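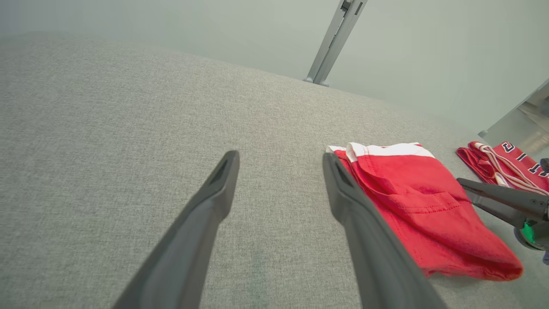
**Will the Drernport plant close while the new body line is installed?** The plant will remain open. Assembly of the current Pruitt sedan continues on the existing line throughout the work, on one shift, and no vehicles on order will be moved to another site.

Lorisel Motors receives many inquiries on this subject. The posts that follow set out the position for employees, suppliers and residents of Drernport.

---

**2/** The expansion adds a second body line on the east side of the plant, in the building formerly used for parts storage. Parts storage moved to the Sunholm warehouse earlier this year. The stamping presses stay where they are.

---

**3/** The new line will build the bodies for the Pruitt wagon, which goes on sale next year. The wagon shares its floor, front doors and engine bay with the sedan. The roof, rear doors and tailgate are new, and those panels will be stamped at Drernport.

---

**4/** Lorisel will hire 200 hourly employees for the wagon. Most of the openings are in body assembly and paint. A smaller group is in maintenance, where applicants need a completed trade apprenticeship or equal experience.

---

**5/** Current employees may apply for transfer before outside hiring begins. Transfer forms are at the personnel office and with each shift supervisor. Seniority is carried over in full, and an employee who transfers may return to the former department within the first 7 weeks if the position has not been filled.

---

**6/** Statement from Rafferty Escobedo, plant manager: "The sedan has kept this plant busy through some slow years for our industry. Dealers have asked for a wagon for a long time, and we wanted it built by the people who already know the car."

---

**7/** Outside applications open Mon 19 August. Applications are accepted online and in person at the Drernport hiring office on the plant's north road. Applicants should bring a photo ID and the names of two former supervisors. Paper forms are available in English and Spanish.

---

**8/** A correction to our earlier post on training. New hires in body assembly are paid the full starting rate during classroom training. The earlier post said the training rate applied. That was an error, and the personnel office has written to those who asked about it.

---

**9/** Notice to suppliers: deliveries for the sedan continue at Gate 2. Deliveries for the wagon line go to the east gate, and drivers must have a wagon release number before arrival. Trucks without a number will be sent to the Sunholm yard to wait - please do not park on the county road.

---

**10/** Notice to residents: heavy equipment will reach the plant by night on several dates in August. The county has approved the route, which runs from the freight yard along the river road. The bridge will be limited to one lane while each load crosses. Dates are posted at the town library and will change if the weather is poor.

---

**11/** Several residents have asked about noise from the presses. The number of press shifts will go up when wagon production starts. Lorisel is adding a sound wall along the west fence, and work on the wall will be finished before the extra shift begins.

---

**12/** On the question of the town's road money: Lorisel has agreed to pay for the new turn lane and signal at the east gate. The town will own and maintain both. No change has been made to the plant's property tax agreement.

---

**13/** Employee parking. Lot C is closed for construction and more than 200 spaces have been opened in the field lot behind the training building. A shuttle runs at each shift change. Carpool permits for Lot A remain valid, and expired permits may be renewed at the security desk.

---

**14/** The company has not announced a price or an on-sale date for the Pruitt wagon. Dealers are not authorized to take deposits at this time. Customers who have been asked for one should contact Lorisel customer relations.

---

**15/** Questions about employment should go to the personnel office, and questions about deliveries to the Sunholm dispatch desk. Replies to this thread are read on business days.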